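Urs Egger has a rule about business advice: if it fits on a coffee mug, he doesn't pay for it. He broke the rule once, in his third year running Brunner, the 14-person bookkeeping firm he started out of a spare bedroom, and he's still annoyed.

"I paid $3000 for a weekend course on scaling," he says. "Two days. I came home with a binder and a headache. The binder said to hire slow and fire fast. My mother could have told me that, and she was a dental hygienist."

I called Egger because his name kept turning up in the acknowledgments of other people's success stories, usually near the bottom, thanked for "tough questions." He keeps the books for bakeries, a roofing outfit, two vets and a shop that repairs accordions. He sees what owners say about their businesses, and then he sees the bank statements. I wanted to know how often the two match.

"Less than you'd hope," he says. "I had a guy tell a room full of people that he'd doubled his sales. He had. He'd also tripled what he was spending to get them. No one in the room asked. Why would they? They'd paid for parking."

He talks like this for a good while, and I should say that I came in ready to agree with him. I've read too many books with a staircase on the cover. So I tried to push back. Surely some owners do get something out of a coach, or a class, or one of those peer groups that meet over breakfast?

"Sure. They get out of the shop for a morning," he says. "I'm not joking, that's worth something. If you're working 70 hours and you never sit down with another person who makes payroll, you go a little strange. But call it what it is. Call it breakfast."

The coaching company he has the least patience for is Mamudden, which sells a yearly membership to first-time owners and promises a plan "built around your numbers." Three of his clients signed up. Egger asked to see the plans.

"Same plan," he says. "They swapped out the name at the top. The roofer's plan told him to think about foot traffic."

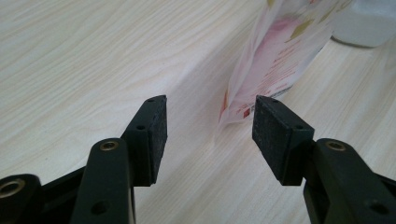

Aurelia Nägeli
Contributing writer, small business

I asked Mamudden about that. Panagiotis Stojanovska, who runs its member program, wrote back that the plans are "a starting framework" and that members who finish all 19 modules "report greater confidence." I asked whether they also report greater profits. He said the company doesn't track that. I asked why not, and I'm still waiting.

Egger laughed when I read him the reply. "Confidence! I have clients with so much confidence I can't get them to open their mail."

To be fair to the other side, not everyone who went through the program feels burned. Yasaman Parsa owns Vunness, a picture-framing shop, and she was one of the three. She let her membership lapse after a year but says she'd probably do it again.

"I knew it was generic," she says. "I'm not a fool. But it made me write down my prices, all of them, and I'd never done that. I had frames I'd been selling at a loss since I opened. Could I have figured that out by myself? Yes. Did I? No."

Egger, who had been telling her about those frames for some time, takes this well enough. "She paid them and she listened to them. She paid me and she didn't. Maybe I should charge more."

It's the one point in our talk where he sounds less than sure of himself, and I think it's the most useful thing he said. People do seem to hear advice better when it costs them. That's a fine argument for the coaching business, and not much of one for the coaching.

So what does he tell a new owner who asks him what to read?

"Your lease," he says. "All of it. Then your insurance. I had a client, Zeltero, small outfit, they make shelving. They had 242 pages of signed agreements in a drawer and couldn't tell me when a single one of them ran out. One had renewed itself twice. They were paying for a forklift they'd sent back."

And after the lease?

"After that you look at who owes you money, and you call them. Nobody wants to call. They'd sooner read a book about calling."

I asked if he'd ever thought of writing one himself. He has been asked, it seems, by Kristýna Matoušek, an agent who handles several authors on the business shelf, and he got as far as lunch. She wanted a number in the title. He offered her zero. She paid for the lunch, and in December she sent him a card that said the door was open.

"It was a nice card," he says. "I put it through as correspondence."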